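## 5. Teaching by Hand: Wrist View and First Recording

Before you record anything, open the wrist view and look at what the arm looks at. Everything the Vetik learns from you, it learns from down there.

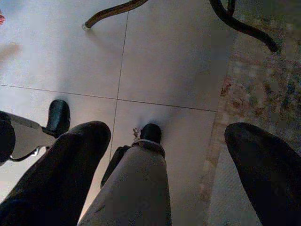
Smaranda Matei wrote back after the last edition of this guide to say that she had spent a whole afternoon teaching while watching the arm, and only later found out that she should have been watching the screen. Her demonstrations looked lovely from the sofa. From the wrist they were mostly the side of one finger. She asked that the screen be mentioned sooner, so it is now mentioned first.

### 5.1 What you need to see

Both black fingertips should show in the wrist view, with a clear gap between them. The gap is where the work happens. A piece of furniture, a grout line or the edge of a rug beyond the fingers is fine and even helpful, as the Vetik uses such things to keep its bearings. A plain floor with nothing on it is restful for you and baffling for the arm.

Glossy tile throws light back at the camera. If part of the floor turns white and stays white when you move the wrist, draw a curtain or turn off the nearest lamp. Do this before recording. Doing it halfway through teaches the arm that lamps go off when it reaches for things.

### 5.2 Choosing hand mode or remote mode

You can teach in two ways.

- **Hand mode.** You hold the wrist and move the arm yourself. Good for short reaches and for anything close to the floor. Hard on the knees.
- **Remote mode.** You drive the arm with the Ccori handset from up to 5 yards away. Good for longer tasks and for people who have already tried hand mode near the floor.

Pick one and stay with it for the whole task. The software will let you mix them. The software will let you do a number of things.

### 5.3 Recording in hand mode

1. Press and hold the gray button on the forearm until the joints loosen. Support the wrist with your other hand **before** you press. The arm is heavier than its brochure.
2. Move the wrist to the start position. It should be high enough to see the target and at least a hand's width of floor on each side of it.
3. Tap **Record**. Wait for the double beep. Anything you do before the second beep is between you and the arm.
4. Bring the fingers down toward the target at the speed you would use to reach for a sleeping cat.
5. Line up the gap with the target. Stop there for 2 full seconds.
6. Squeeze the trigger to close the fingers, or skip to step 7 if the task is only an approach.
7. Lift straight up, return to the start position, and tap **Record** again.
8. Watch the playback in the wrist view. If you would not understand what was going on, delete it.

> **Note:** Keep your own fingers out of the gap. If they appear in every recording, the Vetik will decide they are part of the task and wait politely for them to turn up.

### 5.4 Recording in remote mode

1. Stand where you can see the arm with one eye and the screen with the other. If this is not possible, favor the screen.
2. Hold the handset level and press **Sync**. The arm will twitch once. This is normal.
3. Press **Sync** again if it twitches twice. This is also normal, but less so.
4. Tap **Record** on the handset and drive the wrist to the target. Small movements of your hand make small movements of the arm. Sneezes are also carried over faithfully.
5. Pause, close or approach, and lift as in 5.3.
6. Put the handset down **after** recording has stopped. Putting it down before will teach the arm to lunge at the nearest side table.

> **Caution:** Round feet, thin rods, and loose string or wire near floor level can catch on a fingertip. Approach from above, never sideways. If something snags, release the trigger, press the red stop, and free it by hand. Do not try to shake it off remotely.

### 5.5 How many recordings are enough

Five clean recordings will get you a cautious first attempt. Change something small between them: come in from a different side, turn the wrist a little, start higher. Five copies of the same perfect reach will give you an arm that is excellent at one spot on your floor.

The memory holds 435 recordings. Ileana Mocanu at the Coltcombe workshop filled hers while teaching a single task and reports that the later ones were no better than the early ones, only crankier. The arm can pick up crankiness. It shows as a jerk at the end of the lift.

### 5.6 Common messages

| Message | What it means | What to do |
|---|---|---|
| `NO GAP` | One fingertip is out of the wrist view | Reseat the camera and tighten its collar |
| `TOO BRIGHT` | Glare on the floor | See 5.1 |
| `TARGET UNSURE` | Your recordings disagree about the goal | Delete the odd one out, or make up your mind |
| `E-1278` | Handset and arm have lost each other | Press **Sync**, then repeat step 2 of 5.4 |

`E-1278` is the only error with a number. Flirnitz support has been asked about the other 1,277 and has promised to look into it.

### 5.7 First run without you

1. Return the arm to its start position and let go of it. Both hands.
2. Set speed to **Slow**. The dial has two faster settings, which can wait.
3. Keep the red stop within reach and tap **Run**.
4. Let it finish unless it is about to hit something. Grabbing the wrist in the middle of a run counts as a correction and will be remembered.

If the run goes well, save the task under a name you will recognize in December. `test`, `test2` and `testfinal` are already taken on most machines we see.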